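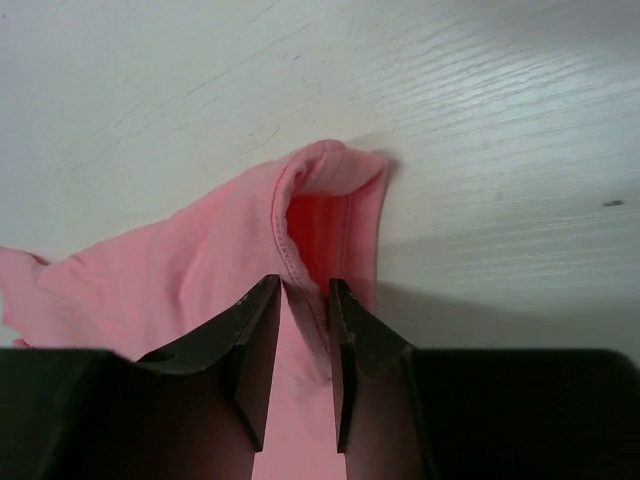 Ilari Juntunen replied:
I would not open the tank up yet. A balloon going down overnight doesn't mean the tank leaks. Mine went flat twice and both times it was the fuel cap O-ring. Tape over the cap, put soapy water on the fittings and try again before you cut an access hole.

Ayman Sqalli replied:
Cap is already taped. I did the soap test at 5 this morning before the shop warmed up and got small bubbles at the rear baffle, inboard end, three rivets in a row. The vent line and the drain are fine. It's the left tank, sealed in June with the Jondell two-part.

tamayo_builder replied:
Bubbles at the baffle are a leak, cap or no cap. Did you run a fillet inside before the baffle went on, or only butter the flange?

Ayman Sqalli replied:
Both, but the last batch was getting stiff by the time I reached the inboard end. I should have mixed a new one.

Ilari Juntunen replied:
OK, then I take back the part about the cap. I'd still try pulling thinned sealant into those rivets with a light vacuum on the tank. The access hole can wait.

tamayo_builder replied:
Disagree. That gets you a tank that passes on the bench and weeps after 40 hours. Cut the hole, clean the old stuff back to metal, scuff it and lay a proper fillet. It's a weekend of work and you only do it once.

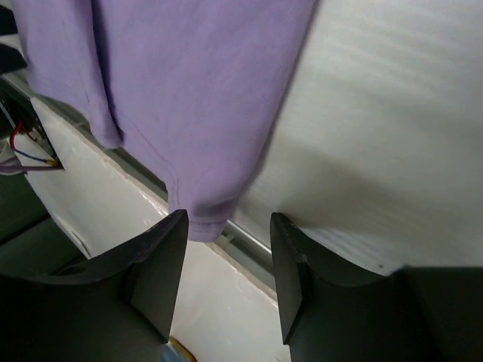 Purple knit fabric, hem end

Ilari Juntunen replied:
A friend at Bavport did the vacuum method on 14 rivets and he's still dry. Not everyone needs to cut.

tamayo_builder replied:
Which sealant, though? The thin stuff doesn't stick well to cured sealant unless it's scuffed, and you can't scuff inside a rivet hole.

Ayman Sqalli replied:
Going with the hole. I can reach that corner with my arm from the root rib, so the cover plate will be easy to get at later. I'll order plate nuts tonight and test the right tank while I wait for them.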